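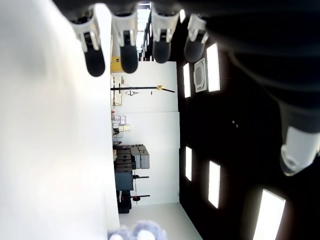 Home Reviews Places Write for us Contact

Restaurant reviewers wanted

2018-11-30, by Adelino Cordeiro
2 min read

Morkomik is looking for two people to write about eating out in Drernell and the villages near it. The work is part-time and freelance, and you can fit it round another job.

You would visit two places a month and write one review of each. We mostly cover cafes, pubs and small family restaurants, with the odd takeaway. Reviews run to 400 words and should say what you ate, what it cost, how long you waited and whether you would go back. You don't need to have been published before, but you do need to hand your copy in on time.

We pay 240 pounds a month, plus the price of the meal for you and one guest. Keep your receipts – we can't pay without them. Drinks are at your own cost, apart from tea, coffee and soft drinks.

You book under your own name and don't tell the restaurant who you write for. We don't take free meals. If you or a close relative works in a kitchen or bar in the area, please say so when you apply.

One of the two posts covers Tavares Street and the market end of town. The other covers the villages, and you will need a car for that one.

To apply, send a review of somewhere you have eaten since August, good or bad, and a short note about yourself. Say which post you want – or both, if you don't mind. Post it to Adelino Cordeiro, Morkomik, 178 Nullent Road, Drernell, or use the contact page.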